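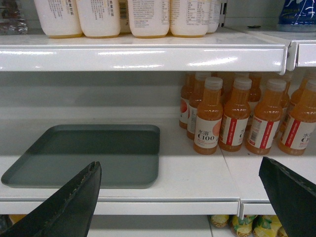

3.2 What the back label does to a tasting note

I went into this part of the study expecting very little. We had 2,716 usable tasting notes from the Drarmont panel, all for dry reds, and I wanted to know whether people write differently once they've read the producer's own blurb. They do, and by more than I'd have guessed!

Half the panel got the bottle with its back label covered, and the other half could read it for as long as they liked (most gave it a quick look and moved on). Everyone then had 60 words to say what was in the glass. The readers borrowed heavily — if the label said blackberry, blackberry came up again and again, even for the Skura, which the covered group mostly called peppery and a bit thin.

Figure 1. Shelf with a gray tray and bottles of orange juice drink.

Following Urbonaitė, I counted a word as borrowed only if it was on the label and rare in the covered group's notes. It's a strict rule and I like it, though it does miss words such as "smooth" that turn up everywhere. I dropped it once, for the Sutik, whose label is a single sentence on soil and gives a taster nothing to copy. Those notes came out shorter and, to my ear, a good deal livelier.

One thing still bugs me. We had planned on 3,000 notes, and the ones we lost were nearly all from the last flight of the evening, when I suspect people were just tired. I come back to that in Section 4.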